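Print this page | E-mail this page
Reading time: 6 minutes

Budgeting for a small robot arm cell: what am I forgetting?

Posted by benchside_futthorpe

We are a small shop in Futthorpe that puts together plastic housings and brackets for other companies. Most of it is handwork. The owner has agreed to let me put a number in next year's plan for one small robot arm that would do simple put-together jobs, mostly placing blocks and posts into a base with matching slots. I have until the end of May to hand in a budget.

I have read plenty about arms. Prices are easy to find. What I can't find is a plain list of everything else I will have to pay for once the arm is on the floor. The last time we bought a machine (a label press) the extras came to nearly as much as the press, and I was the one who had to go back and ask for more money. I would like to avoid that.

The kind of work I have in mind is close to this, with parts that stand up in a slotted base and more parts waiting on the table:

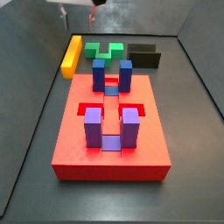
Slotted base with blue and purple parts in place, other pieces behind it.

Our parts are a bit smaller and less colorful, but the idea is the same. Some are long bars, some are stepped, and a few are thin and flat and would need to be picked up on edge.

What I know so far:

- We run batches of 792 because that is what fits on a pallet for our main customer.
- A changeover to a different part happens two or three times a week.
- I have a space 10 feet long against a wall, with power but no air line.
- One person would look after it, and that person also has other work to do.

What I want to know is how to split the money. If the total is 100 percent, how much should be the arm and how much should be everything around it? And should I buy a table with walls, or just bolt the arm to one of our benches?

Also, has anyone dealt with Prulico or Kushwaha? Both sent me quotes. The Prulico one is a single price for the whole cell. The Kushwaha one is itemized and runs to four pages, and I can't tell which of those lines I can cross out.

Posted by millrace

Depends on the arm. Get the smallest one that will lift your part and put the rest into grippers. We used an air gripper and it was fine. You said you have no air, so go electric.

I would not pay for walls. A bench is a bench.

Posted by oldjigmaker

I did this for two cells at my last job and I am planning a third one now, so I will go through it the way I would for my own boss.

Start with the split. On the first cell the arm was 36 percent of what we spent in the first year. I had guessed it would be well over half. The rest went to the gripper and spare fingers, the table, the bases and nests that hold the parts, the camera, the safety work, and our own hours. The hours were the biggest line after the arm, and they weren't in the plan at all. Put them in, even if your owner says wages are already paid for. If you are setting up the cell you aren't doing your normal job.

Next, look at your parts one at a time before you choose a gripper. This picture is worth keeping next to you while you do it: 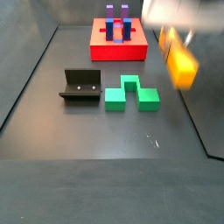
Clemar, May

You have an upright bracket with screw heads on its base, a green arch sitting flat, and a yellow block up in the air at the gripper. Each of those has a different best place to grab. For the bracket I would be looking at the tall plate and asking how wide the fingers have to open and whether they will hit the base on the way down. For the arch I would ask which segment to hold, and whether the fingers will fit beside the other parts when the table is crowded. Go through your own parts the same way and write down the widest and the narrowest grip. If one pair of fingers covers both, good. If not, you need either a second pair or a tool changer, and a tool changer is a real cost. Have both quotes say which one they are assuming.

I would also put the tall parts on that list with a note about reach. Once a few posts are standing in a base, the fingers need room to come down between them. On our second cell we had to order longer fingers for exactly this, after we had already signed off on the first set.

On the table: I don't agree with the answer before mine. Walls do a few jobs. They keep a dropped part from going on the floor, and plain gray ones give a camera a steady background. Our first cell was on an open bench near a window and we fought with the camera every afternoon. We ended up building walls out of sheet board anyway. They cost very little - the time we lost before building them cost a lot more. They won't count as safety guarding by themselves, so don't let anybody sell them to you as that. Guarding is its own line, and it has to be worked out for your arm and your room.

For the bases, plan on making several. If you change parts two or three times a week you want one base per part that drops onto the same pins every time. Printed ones are fine for trying things out. I would budget to print each base at least three times before the slots are right. Too tight and the arm pushes the part in crooked, too loose and the posts lean. When the shape is settled, decide if it needs to be cut from something harder. With batches of 792 I would expect a printed slot to wear, but I don't know your plastic, so run one full batch and measure it after.

Other lines that get missed:

- Spare fingers. Buy two sets with the arm.
- Delivery and lifting. Ask if it stops at the door.
- Training for two people, even if only one will run it. People take vacations.
- A support contract after the first year. Get the price now, in writing.
- Shelving for the bases you are not using.
- Money held back for changes. I use 10 percent. My old boss took it out of the first plan and we spent it anyway.

As for the quotes, I have bought from Kushwaha once and never from Prulico. The long quote is a pain to read but I would rather have it. Don't cross anything out yet. Send the same list of lines to Prulico and ask them to mark each one as included, extra, or not offered. Then you have two quotes you can lay side by side. When we did that with another seller, the "whole cell" price turned out to have no bases in it.

Last, ask each of them to run your parts before you pay a deposit. Send a box of real ones, including a few bad ones with flash on the edges. Ask for a full video of 100 cycles with no cuts. If they will only send you a short clip, ask what the other cycles looked like.

Posted by benchside_futthorpe

Thanks, both. I have added our own hours, the spare fingers and the support contract to the plan, and I sent the list to Prulico this morning. I measured the parts too. The thin flat ones are going to need their own fingers, so I am asking for a price on a tool changer and a price on swapping by hand.

One more thing if you are still reading. Did you charge the bases to the cell, or to each job? Our customer pays for tooling on some parts, and I am not sure whether I can put these in with that.

Posted by oldjigmaker

First base to the cell, the rest to the jobs. Check what your customer agreement says about who owns tooling before you bill for any of it. Ours said they could ask for it back, and one of them did.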